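4.3 布たたみ課題の手本データ収集

この節では、双腕構成で布たたみの手本を記録する手順を説明します。Clanbergの製品紹介では手本50件程度でも動くように読めますが、当方の環境では再現していません。件数より中身を疑ってください。

準備
1. 両腕の台座の固定ねじを締め直します。初日に締めたきりという現場が多く、台座が動くと前日までの記録と位置が合わなくなります。
2. 両腕を待機姿勢に戻し、手首の表示灯を確認します。
3. 収集画面で課題名を入力します。「test2」「new」などの名前は受け付けますが、あとで必ず困ります。
4. カメラの露出を手動に切り替えます。自動補正を信用しないでください。

注意:腕に通電している間は、天板の上に手を入れないでください。布を置き直すときは一時停止を押し、停止表示が出てから行います。

記録
5. 布を天板の奥寄りに置きます。毎回きれいにそろえる必要はありません。むしろ角度を変え、角が少し折れた状態も混ぜてください。
6. 「開始」を押し、両腕を操作して布の端へ近づけます。
7. つかむ、折る、放すまでを一続きで行います。途中で迷って止まった記録は、完了していても「保留」に入れます。
8. 「終了」を押し、成否を入力します。成否の自動判定も付いていますが、初期設定では無効のままにしてください。

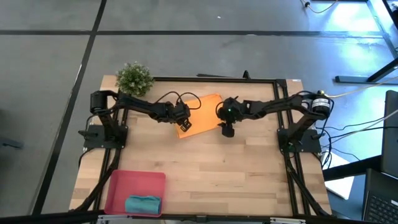 件数については異論もあり、保留分まで捨てるのは惜しい、迷った動きにも立て直しの手がかりが残っているのだから学習に入れてみるべきだ、とHsiaoは書いています。一理ありますが、保留分を混ぜた学習で成績が上がったという比較結果を、当方はまだ見ていません。試す場合は元のデータを複製し、別の課題名で学習させてください。

参考までに、9月の収集では1,085件を記録し、うち178件を保留、224件を失敗としました。失敗の多くは片方の指先が布に届かないまま閉じたものです。映像だけでは見落としやすいので、グリッパーの開度の記録と並べて確認します。

注記
・布の色を変えれば汎化するという説明をErness版の旧マニュアルに載せていましたが、根拠が確認できず削除しました。
・連続収集は4時間までとします。それ以降の記録は操作が雑になりがちです。
・書き出し形式はGerkov形式を選びます。「互換形式」は時刻情報が丸められるため、両腕の同期の確認には使えません。

書き出しが終わったら、先頭と末尾の記録を再生し、左右の腕の動きにずれがないか確かめます。ずれがあれば学習には進まず、5.1節の時刻合わせをやり直してください。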